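Nuvo, from the bench to the living room

I've been looking after Nuvo, our house robot, since November 2020, and most of what I do is small stuff: cleaning the wheels, tightening the wrist, redoing the arm calibration every time I swap a cable (so, constantly!). The simulator side is my favorite part. Every fix gets tried in a rendered apartment we call Leltodport before I load it onto the real base.
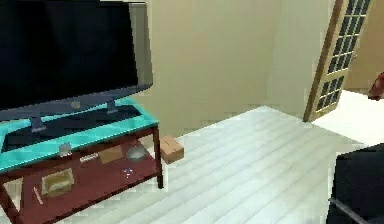
Anas Alaoui wrote in to ask why I bother recalibrating the arm after a cable swap at all, when his own machine ran for months on the factory numbers and never dropped a thing. Fair question, Anas! Mine sags by about 2 millimeters once the harness is routed differently, and on a low shelf full of little things I'd rather not find out the hard way.

The Leltodport living room is where I check reach. A glass-topped TV console with a lower shelf and a few small items on it makes a great test, and the pale plank floor gives the base plenty of room to back up and turn. I'm at 2,413 runs now across all the rooms, and the last wrist setting got 98 out of 100 grasps on low shelves. Still chasing those other two. More in December, once the new Brirel bearings are in.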